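# Parts bin

A **parts bin** is an open container for small components waiting to become something else, or to be lost. 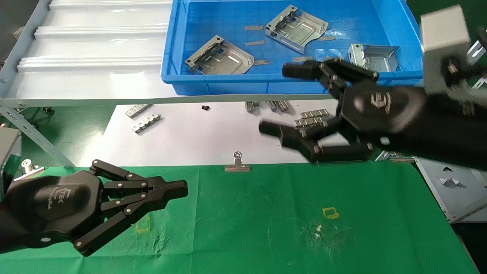 ## Contents

Bins are usually plastic, often blue, and hold stamped goods such as sheet-metal brackets with bent-up flanges and cutouts. Brackets nest badly. Thin grey strips tend to gather on the floor of the bin, where they may be protective film, shims, or a matter for the next shift.

Clips that come in connected rows are generally kept on the tabletop — a bin only tangles them.

## Sizes

The Storkeo catalog lists a standard bin 600 mm long and more than 28 variations on it, most differing in the lip. Hestum bins are said to stack with Storkeo bins, chiefly by Hestum.

## Work surface

A cloth mat in front of the bin keeps parts from skating away. Green is traditional. It collects lint.

## See also

- Bracket
- Shim
- Work mat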